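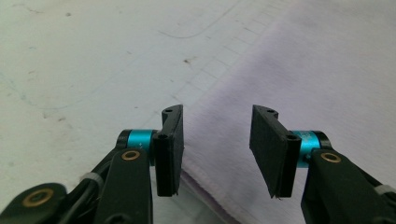 Why Does Cloth Wrinkle?

Grab the nearest T-shirt and squeeze it in your fist while you count to 13. Now let go. Look at all those lines! Your shirt just turned into a tiny mountain range, with ridges and valleys running every which way. But why?

To find out, we have to zoom in really, really close.

Threads over, threads under

Most cloth is made of threads, and threads are made of fibers, which are thinner than the hairs on your head. In woven cloth, like a bedsheet, one set of threads goes up and down and another set goes side to side, over and under, over and under, like a basket. In knitted cloth, like your T-shirt, the thread makes loops that hook into each other. Tug on a T-shirt and you can feel the loops stretch!

Now for the fibers. Cotton comes from a fluffy puff that grows around the seeds of the cotton plant. Linen comes from the stem of a plant called flax. Wool grows on sheep (you knew that one). Polyester is made in factories, mostly from oil.

Tiny ladders

Cotton and linen are made of something called cellulose. Cellulose is built from super long chains of molecules lying side by side. Little links called hydrogen bonds hold the chains to each other, sort of like the rungs of a ladder.

When you bend cotton cloth, some of those rungs let go. The chains slide a bit, and then new rungs form in the new spot. Now the cloth is being held in its bent shape, and you have a wrinkle!

Water makes this happen even more easily. Water molecules squeeze in between the chains and loosen the rungs. As the cloth dries, the rungs snap back together wherever the chains happen to be. So a damp shirt left in a heap dries into a very crumply shirt. An iron uses the same trick the other way around: heat and steam loosen the rungs, the weight of the iron presses everything flat, and the rungs lock again as the cloth cools and dries.

What about wool and polyester?

Wool fibers are naturally curly and springy, so they like to bounce back after you bend them. Polyester hardly soaks up any water at all, so it stays pretty smooth in the wash. It can still crease if it gets hot, though!

Try it: the wrinkle race

You need 3 small pieces of old cloth (cotton, wool and polyester are great) and a spray bottle of water. Check the labels to see what each one is made of.

1. Spray each piece 2 times.
2. Scrunch each one into a ball and put a rubber band around it.
3. Leave them overnight.
4. Take off the rubber bands and open the pieces up. Which one has the most wrinkles? Draw what you see!

Then try it again with dry cloth and compare your drawings.

Written by Shaimaa Ait Brahim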